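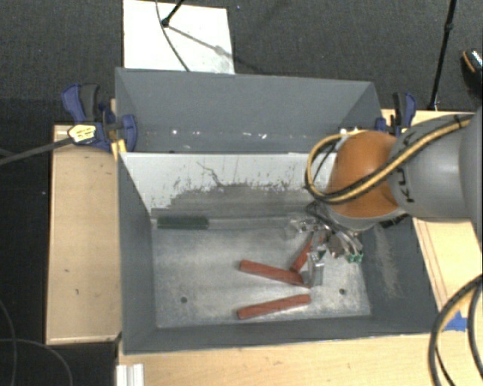 Maximiliano Toledo 在中期检查时问过,料箱三天两头被手臂碰到,为什么标定还是只在开学时做一次。当时我们答不上来。后半学期的工作基本上是从这个问题开始的。

料箱抓取单元的安装、维护与检修
课程项目报告(Mevow 小组)

一、工作范围

本组接手的是实验室靠里那台料箱抓取单元。手臂、控制柜和料箱由上一届留下,相机支架和夹爪在本学期初重新装过。课程要求各组交一份抓取成功率的报告,本组经指导老师同意,把题目改成单元本身的安装和维护,抓取实验只作为检查手段。算法部分由 Flurkellow 小组负责,他们用的程序在本报告里不作讨论。

本组的任务有四项:把料箱固定好;重新整理手臂上的线缆;制定夹爪的检查办法;把前面几项写成下一届能照着做的步骤。

二、单元的布置

料箱为灰色,主箱后面还连着一个隔间。两侧和前方都有浅色木面,手臂从右侧伸进箱内。料箱后方两个角上各有一只蓝黑色的夹具,箱体主要靠它们压住。地面铺深灰色地毯,一根黑色支架的脚落在地毯上的一块白板上。

上一届的文档里写料箱是“放置在台面上”,没有提到夹具。我们第一次开机时,手臂下探过深,夹爪顶到箱壁,整个箱子往左移了一段。程序没有报错,之后每一次抓取都偏同样的距离。查了一个下午才想到去量箱子的位置。

夹具的安装有几点要记录。第一,手柄要朝向手臂够不到的一侧,或者立起来,装完以后用手动模式低速走一遍最外侧的路径,看有没有干涉。第二,夹口夹在箱壁上,不要夹在箱沿最薄的地方。第三,夹紧以后双手推箱子的前壁,箱子不应有可以感觉到的移动。我们起初只用了一只夹具,箱子会绕着那个角转,所以改成左右各一只。

木板与箱壁之间有缝的地方用小垫块填上。垫块不受力,只防止箱子在夹具松开时滑进缝里,拆箱清理时容易丢,拆下来后请放进工具盒的盖子里。

右侧木面上靠前的蓝色胶带不要撕。我们用它作为手工测量的起点,箱子的前角到胶带边的距离应为 110 毫米。这个数每次开工前量一次,写在记录本上。胶带换新时要先量再撕,贴好后再量。

三、箱内状况

箱底已经磨得比较花,有不少发亮的斑块。这对抓取没有直接影响,对相机有影响。灯的角度不合适时,亮斑会在深度图上变成空洞,Flurkellow 小组的程序会把空洞边上当成物体边缘。我们试过把箱底擦亮、贴哑光膜、移动灯三种办法。擦亮以后更差;贴膜第一天效果好,第二天膜被手指刮起一个角,后来整张撕掉;移灯最省事,目前采用的是这个办法。

箱底靠前有两个小圆孔,左右各一。我们没有查到它们原来的用途,箱子的图纸也没有随设备移交。现在把这两个孔当作标定时的参考点:手臂装上标定针,分别移动到两个孔的上方,读出坐标,与记录本里上一次的数值比较。两个孔的偏差方向一致,说明箱子整体平移;方向不一致,说明箱子转了,需要先松夹具再摆正。这个方法精度不高,好处是不用搬标定板,一个人就能做完。

主箱后壁上有一块发白的面板,下半部分擦痕很重,中间还有一条细的分叉划痕。擦痕集中在下部,和手指贴着后壁下探的路径相符。本组没有更换这块面板,只在程序里把靠后壁的下探速度调低。右侧内壁上也有一条长的浅色擦痕,从手臂下方一直到前角。两处擦痕我们都没有处理,每周看一次有没有变长。

检查用的物块是课程配发的长条块,有红的,也有深绿的。我们用得最多的摆法是:两块红的靠在一起,有一头相接;另一块红的单独放在前壁附近;绿的横放在后壁根部。这种摆法把几种容易出问题的情况放到了一次检查里。相接的两块检验手指能不能从侧面插进去,前壁附近的一块检验下探时手腕会不会碰到箱沿,贴后壁的绿块检验后壁方向的余量。颜色本身没有意义,只是绿块在灰箱子里比红块难认,放它可以顺便看看曝光是否合适。

四、线缆

手臂上的线束沿着连杆斜着走,跨过橙色的关节盖,在左侧绕成一个圆环。这个环是本学期改动最多的部分。

原来的环比较小,手腕转到一端时线束会绷住。绷住的时候控制器不会停机,夹爪的信号会断一下再恢复,程序里看到的现象是手指“忘记”合拢。我们先怀疑插头,换过插头后现象依旧;再怀疑控制板,从 Benítez 小组借了一块换上,也没有变化。最后把手腕停在那个角度,用手轻轻托起线束,信号就恢复了,这才确定是线的问题。

把环放大以后,手腕两端都能转到。但环太大又会带来新的问题:手臂低头伸进箱子时,环会靠近隔间的箱沿。目前的大小是反复试出来的,没有计算依据。调整步骤如下:

先断开夹爪电源,手臂停在箱子正上方。
松开关节盖附近的扎带,只松不剪。
手动模式下把手腕慢慢转到一端,让线束自己抽出需要的长度,停住,用手托着线束。
再转到另一端,看多出来的线往哪边垂。
两端都不绷、也不碰箱沿时,扎紧扎带。
在最低的抓取姿态停一分钟,观察环的位置。
通电,合拢、张开手指各几次。

夹爪上部的细黑线比较乱。我们整理过一次,用细扎带捆成一束,结果手指张到最大时有一根被拉紧,第二天又放开了。这些细线需要各自留余量,现在只要求它们不进入连杆的活动范围。下一届如果有时间,可以考虑给它们单独做一个导向件。

地面和台面右前方的粗线不要踩,也不要为了好看塞到木面下面。黑色那根弯下去的地方已经有固定的弧度,硬掰回来容易伤外皮。

五、夹爪的检查

夹爪有几根手指,各自通过连杆活动,部分手指末端是绿色的小头。它们平时朝不同方向张开,从外面看不容易判断哪一根是歪的。我们借用 Jisance 小组的检查表,删去不适用的项目,留下下面这些:

连杆处的销钉有没有往外走。
每根手指单独合拢时有没有卡顿或异响。
绿色小头有没有松动、开裂。
手指完全张开后,指间有没有夹住碎屑。
空载合拢后各指尖是否能回到同一位置。

检查在每次开工前做,熟练以后几分钟可以完成。销钉一项最重要。期中前有一次连续运行,销钉走出来一截,连杆侧向受力,手指越合越偏。由于抓取仍然能成功,当时在场的人没有停机。事后拆开,孔口已经有些变大。现在的规定是只要看到销钉露出来就停机,不管抓取结果如何。

拆手指时先拍照再拆,各指的垫片不能混。我们混过一次,装回去以后空载正常,带载时有一根总是慢半拍,重新换位置才恢复。

润滑用的是实验室统一发的脂,只点在连杆的转动处。指尖和物块上不能有油。第一次点得太多,脂沾到了物块上,那一天的记录全部作废。

六、运行记录

夹具和线缆改动完成以后,按照第三节的摆法做了一轮连续检查,共抓取 230 次,中途停机 2 次。一次是物块卡在箱角,手臂碰撞检测触发;另一次是网线被人踢掉,与单元无关。改动前的记录不完整,能找到的最长一段是 43 次,以信号中断结束。两段记录的物块摆法不一样,所以只能说明改动以后单元可以连续运行,不能用来比较成功率。

连续检查以后复测箱角到胶带的距离,读数没有变化。两个圆孔的坐标也重新读了一遍,左孔与上次相同,右孔有很小的差别,在标定针本身的误差以内,没有调整。

线环在运行中碰过一次隔间箱沿,是录像里看到的,现场没有人注意。外皮没有损伤。我们把环向内收了一点,之后没有再看到碰触。

七、维护周期

每次开工前:量箱角到胶带的距离;推箱子检查夹具;按第五节检查夹爪;清掉箱底碎屑。

每周一次,我们定在星期日晚上,那时没有其他组排队:读两个圆孔的坐标;看后壁和右内壁的擦痕;检查关节盖处的扎带;擦相机镜头;记录灯的位置。

发生碰撞以后:不论轻重,先量箱子,再看夹爪,最后才恢复程序。这个顺序请不要颠倒。我们有一次先恢复了程序,手臂带着错误的箱子位置又撞了一次同样的地方。

更换手指或动过线环以后:低速空跑完整路径,再低速带载,最后恢复正常速度。

八、未解决的问题

夹具的手柄会慢慢松,目前靠每天检查来弥补,没有找到原因,可能与手臂加减速时台面的振动有关。我们没有振动传感器,没有测。

相机支架的脚落在地毯上的白板上。有人从旁边走过时,图像会不会抖动,我们看法不一。组里有人建议在支架脚下垫硬板,也有人认为应当把支架固定到墙上。在有结论以前,运行期间请不要从支架那一侧经过。

后壁面板磨穿以后怎么更换,需要先弄清它是怎样固定的。箱子拆下来的时候可以顺便看一下背面,本组最后一次拆箱时忘了看。

备用销钉还剩一小袋,和标定针放在同一个抽屉里。标定针的针尖已经有一点弯,用之前在平板上滚一下确认,新的已经提交采购申请,到货后由实验室转给下一届。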